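**Tote bag**

A tote bag is an open or loosely fastened bag with two parallel handles that rise from the sides of its main compartment. The term covers bags made from many materials, but in everyday American use it most often means a flat, unlined bag of cotton cloth. The verb *tote*, meaning to carry, is older than the noun phrase.

## Construction

The simplest cloth tote is cut from a single rectangle of fabric, folded at the base and sewn along both sides. The top edge is turned twice and hemmed. Handles are cut separately, folded lengthwise, and attached inside or outside the hem with a square of stitching crossed by two diagonals, known as a box-X. This pattern spreads the load over a larger area of cloth than a single line of stitching does.

A bag made this way has no depth when empty. Depth is added by boxing the lower corners: each corner is flattened into a triangle, sewn across, and either trimmed or folded in. A separate side strip, called a gusset, gives a squarer shape and uses more fabric. Seams may be left raw, overlocked, bound with tape, or closed as French seams, in which the raw edges are enclosed.

## Fabric

Plain-weave cotton is the usual choice. Light sheeting folds small and creases easily, and a bag made from it does not stand up unsupported. Canvas, also called duck, is heavier and more tightly woven, and it holds its shape better under load. Unbleached cloth keeps the cream color and dark flecks of the raw fiber, while bleached cloth is white and takes printing inks more evenly. 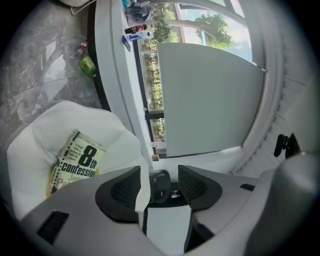 *Cloth bag with a paperback book. Photo: Wanting Pan*

Untreated cotton shrinks in the first wash, mainly in the direction of the warp. Makers either preshrink the cloth or cut the pieces oversize. Printed bags are normally washed inside out in cool water, and heavy canvas is dried flat to limit distortion at the handles.

## Handle length

Short handles are carried in the hand or at the elbow. Long handles pass over the shoulder and need a drop, measured from the top of the handle to the rim of the bag, large enough to clear a coat sleeve. The Gronden pattern sheet, drafted by Hongmei Meng, specifies handle strips 61 cm long before hemming, with 3 cm at each end turned under and sewn to the body.

## Failure and repair

Most cloth totes fail at the handle joint or the lower corners. At the joint, repeated loading pulls the stitch holes open until the cloth tears along them. A patch sewn behind the joint restores most of its strength. Corner wear comes from rubbing and from hard-edged contents, and is repaired by darning or by boxing the corner slightly higher.

In a survey of repair records from the Holtuvgate mending workshop, Mesfin Kahsay and Guilan Qiu examined 116 damaged bags and recorded handle joint failure in 60 of them. The survey did not separate sheeting from canvas.

## See also

- Box-X stitch
- Duck (fabric)
- Gusset
- Shopping bag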